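Call for Participants: The Working Lunch Study
Posted: June | By: Study Office, Gasuvness Institute
Print this page | E-mail this page

The Gasuvness Institute invites applications from working adults in Flornberg and the neighbouring district of Jilitz who wish to take part in a study of meals eaten during the working day. The study will recruit 160 participants and will run for 12 weeks from the start of autumn. Reference number: 2449.

Background

The midday meal is poorly recorded. Household surveys tend to ask what is bought for the home and what is eaten there in the evening, and canteen records show only what is sold at the counter. Food carried from home, or bought on the way to work and eaten at a desk, in a vehicle or on a bench, falls between the two. The Working Lunch Study will collect a plain account of such meals: what they consist of, when they are prepared, how they are stored until eaten, how long the meal break lasts and how much is left over. The findings will be published in a report addressed to employers, and a shorter version will be sent to every participant.

The study does not test any product or diet. Participants will not be asked to lose weight, to change what they eat or to buy particular foods.

Who may apply

Applicants must be aged 18 or over, must be in paid work on at least three days of each week, and must normally eat one meal during their working hours. Applications are welcome from office staff, shop workers, drivers, teachers, cleaners, care workers and people in outdoor trades. Shift workers are particularly encouraged to apply, including those whose main meal at work falls at night. For the purposes of this study the word "lunch" means the main meal taken during a shift, whatever the hour.

Applicants need not prepare their own food. Persons whose meals are prepared by a partner, parent or other member of the household may apply, provided that the person who prepares the food agrees to answer a short list of questions at the start.

We regret that we cannot accept persons who are under medical instruction to follow a controlled diet, persons who expect to be away from work for more than two weeks during the study, or employees of the Institute and members of their households.

What participants will be asked to do

Each participant will attend an opening interview at the Institute lasting one hour. The interviewer will ask about working hours, travel to work, kitchen facilities at home and at the workplace, and usual eating habits. Height and weight will be recorded only where the participant consents, and refusal will not affect a place in the study.

Participants will then keep a lunch diary on every working day. The diary is a printed booklet and takes a few minutes to complete. It may instead be filled in online through the Ma diary page, for which a password will be supplied at the opening interview. Participants should choose one method and keep to it throughout. Entries should be made on the day of the meal. Where a day has been missed, the page should be left blank and should not be completed from memory.

On two occasions during the study, each participant will be asked to bring a complete packed meal to the Institute before the start of a shift, so that its contents may be weighed and recorded. The meal will be returned at the same visit. Visits may be booked from 6.30 a.m. Those who buy their food on the way to work should bring whatever they have bought, in its wrapping, with the receipt where one was given.

A closing interview of half an hour will be held at the Institute or by telephone.

Payment and expenses

Participants who complete the study will receive a payment of 2000 crowns. Those who withdraw early will be paid in proportion to the number of full weeks completed. Bus and tram fares to the Institute will be refunded on production of a ticket. Participants travelling by car from Jilitz may claim mileage at the Institute's standard rate; the form is available at reception. Payments are made by bank transfer within one month of the closing interview. Participants in receipt of benefits are advised to check whether the payment must be declared.

Privacy

Names and addresses will be held separately from diaries and interview notes and will be destroyed once payment has been made. Employers will not be told which of their staff have taken part. No workplace will be named in the report. A participant may withdraw at any time without giving a reason, and may ask for his or her diary to be removed from the study up to the date of the closing interview.

How to apply

Application forms may be collected from reception at the Gasuvness Institute, Flornberg, or requested by e-mail using the link on this page. Please quote reference 2449 in all correspondence. Forms must state the applicant's usual hours of work and the place where meals are normally eaten. Completed forms must reach the Study Office by noon on the last working day of June. Places will be allotted so as to give a fair spread of occupations and shift patterns, and early application carries no advantage. All applicants will be informed of the outcome in writing.

E-mail the Study Office | Print application notes

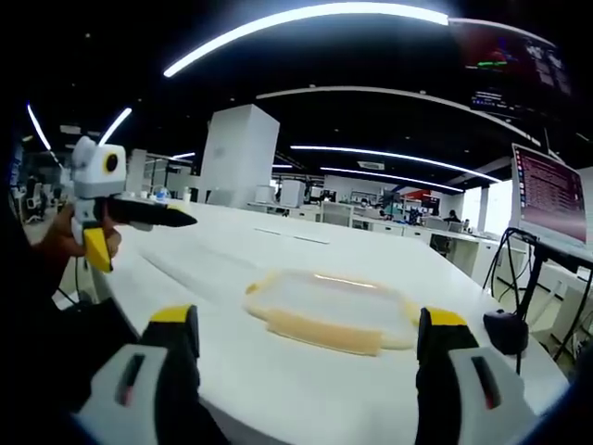
Participants attending a weighing visit are asked to bring the meal exactly as they would take it to work, with any fruit, drink or snack included. Food packed at home should be carried in a lidded container. A rectangular plastic one with a clear lid, like the one on the white table, is quite suitable, and there is no need to buy anything new. Soups and stews should be in a flask or a screw-topped jar. Please write your participant number on a slip of paper and hand it in with the meal on arrival. Knives, forks and spoons may be left at home.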